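# Duda arm enters household trials at Orkbridge shared workshop

The Orkbridge shared workshop has begun household trials of Duda, a tabletop robot arm built by members over the past year. Work on the arm's wrist and gripper was finished in November, and the project has now moved from the assembly bench to handling tests with ordinary kitchen items.

Duda started as a home build. The first version was put together in a member's garage from a Prorkitz motor set and was later brought to the workshop, where the base was remade and the wiring replaced. Parts and materials to date have cost $1,319, against a ceiling of $3,000 set when the project was approved.
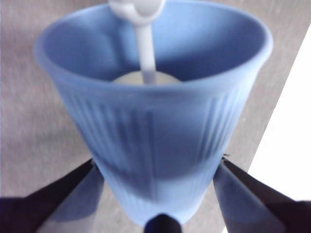 **Orkbridge Shared Workshop | Home Robotics Team**

The present round of tests concerns light plastic tableware. Members are working with a ribbed blue cup that has a white plastic utensil standing in it, gripped low on the body so that the rim stays clear. A wrist camera records each attempt, and the recordings are reviewed by the team at the end of the session.

Thin-walled cups were chosen early in the program. Too much force at the fingers will bend the wall, and too little will let the cup turn as the arm lifts. The team has set the grip limits in Bonda, the control software written by members for this build, and will adjust them for each new item. Every item is to be tried 10 times at one setting before any change is made.

Later sessions will cover bowls, lidded containers and a small pitcher. The team also plans to build a second set of fingers with softer pads – the drawings are complete, and cutting will start when the workshop's band saw returns from service.

Members who wish to take part must complete the workshop's bench safety course and may then sign up on the sheet beside the tool cabinet. Sessions are limited to 3 people at the arm. The parts list and wiring plan are kept in the project binder at the front desk and may be copied for use at home. Questions about Bonda settings should be left in the same binder, with the version in use noted.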